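Communiqué de presse

Hellar publie Yilma 8, sa chaîne logicielle de perception et de planification pour robots mobiles d'intérieur

Stirnthorpe, mars — Hellar, éditeur de logiciels de commande pour la robotique de service, annonce la disponibilité de la version 8 de Yilma. Cette version réunit dans un même exécutable l'estimation de pose, la segmentation sémantique et le planificateur local, jusqu'ici distribués en trois paquets séparés. Elle s'adresse aux intégrateurs qui déploient des bases mobiles, avec ou sans bras, dans des logements, des résidences gérées et des locaux techniques de petite surface.

Le passage de porte constitue le principal chantier de la version. Dans les éditions précédentes, une ouverture était représentée par un segment au sol, assorti d'une largeur libre. Les vantaux, lorsqu'ils étaient ouverts, entraient dans la grille d'occupation au même titre que les murs, ce qui conduisait le planificateur à refuser des trajectoires pourtant praticables. Yilma 8 introduit un objet « ouverture » articulé : chaque vantail y est décrit par son axe, son angle courant, son épaisseur et la position de sa poignée. La largeur libre est recalculée à chaque cycle à partir de ces paramètres.

La suite de validation livrée avec le logiciel s'exécute dans le simulateur Stodgate. Elle comporte 900 configurations d'intérieur, dont une partie reprend le cas de la porte à deux vantaux donnant sur une petite pièce d'eau. Les deux battants s'ouvrent vers le fond et le sol change de teinte au seuil, des lames sombres au vert pâle.
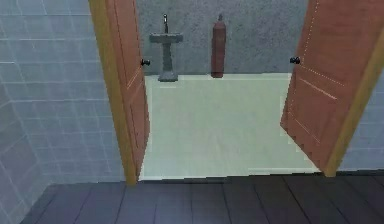 Dossier technique Hellar, n° 20, p. 8

Trois difficultés sont regroupées dans ce cas. Les poignées, rondes et noires, font saillie vers le passage et réduisent la largeur utile à une hauteur précise. Le changement de revêtement peut être interprété à tort comme une marche par un estimateur fondé sur la seule couleur. Enfin, les objets du fond, ici un lavabo sur colonne et un cylindre rouge dressé contre le mur gris, doivent être séparés l'un de l'autre et de la paroi avant que le robot ne s'engage. Le planificateur demande désormais que le volume situé derrière le seuil soit observé avant de valider un point d'arrêt à l'intérieur.

Le moteur de rendu de Stodgate a été volontairement conservé dans sa configuration légère, sans lissage des contours. Les bords des vantaux y apparaissent en escalier. Hellar a retenu ce réglage pour l'exécution des tests de non-régression, qui sont relancés à chaque modification du code. Un profil de rendu plus coûteux reste disponible pour l'entraînement des modèles de segmentation.

« Nous avions un planificateur correct et une représentation de la porte qui ne l'était pas », indique Zoila Ccori, responsable de la planification chez Hellar. « Une fois le vantail traité comme un corps articulé, une bonne part des règles particulières accumulées dans le code ont pu être supprimées. Le fichier de configuration d'un robot standard tient maintenant en 60 lignes. »

Le second volet de la version concerne la perception des surfaces de pose. Yilma 8 extrait les plans horizontaux, en délimite les bords et produit pour chacun une carte de zones libres exploitable par un module de manipulation. Les plantes posent à cet égard un problème connu : leur feuillage occupe un volume important au-dessus du plateau, alors que l'emprise réelle sur celui-ci se limite au pot. Le logiciel tient à présent deux enveloppes distinctes, l'une pour le contact, l'autre pour l'approche. L'enveloppe d'approche accepte une marge de recouvrement réglable par l'intégrateur.

Le même traitement s'applique aux textiles. Un tissu à motifs présente des contrastes internes plus marqués que son contour, et les versions antérieures avaient tendance à le découper en plusieurs objets. La segmentation fusionne désormais les régions voisines lorsque leur relief est continu, y compris de part et d'autre d'un pli.
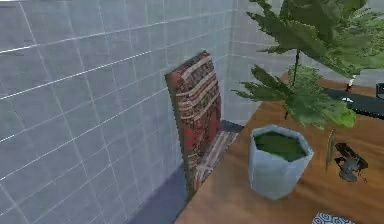
Scène de test Stodgate : pot à facettes et feuillage sur un plateau en bois, textile rouge à motifs contre le mur carrelé.

Les objets que le modèle ne parvient pas à nommer sont conservés sous une étiquette générique, avec leur géométrie et un indice de confiance. Ils restent pris en compte dans le calcul des collisions. « Un objet sombre et plat posé près du bord peut recevoir trois noms différents selon l'angle de vue », précise Obsa Gudeta, chargée du module de perception. « Pour le planificateur, le nom est secondaire. Il lui faut un volume stable d'un cycle à l'autre. »

Sur la machine de référence, la boucle complète, de l'acquisition à la consigne de vitesse, s'exécute à 20 Hz. Le temps de calcul par scène de la suite de validation a été réduit de près de 60 % par rapport à la version 7, principalement grâce à la mise en cache des plans déjà extraits.

Compatibilité et migration

Les cartes enregistrées avec Yilma 7 sont lues sans conversion. Les ouvertures y sont importées comme des segments simples et peuvent être enrichies à l'aide de l'outil d'annotation fourni. L'interface de programmation en C++ est inchangée ; l'interface Python abandonne les appels déclarés obsolètes dans la version précédente. Les fichiers de scène Stodgate doivent être réexportés.

Disponibilité

Yilma 8 est accessible dès à présent aux titulaires d'un contrat de maintenance. La suite de validation, les scènes Stodgate et la documentation en français et en anglais sont incluses dans la distribution. Une licence d'évaluation peut être demandée au service commercial de Hellar.

À propos de Hellar

Hellar conçoit des logiciels de perception, de planification et de test pour robots mobiles. L'entreprise est implantée à Stirnthorpe, où elle développe également le simulateur Stodgate.

Contact presse : Hellar, service communication, Stirnthorpe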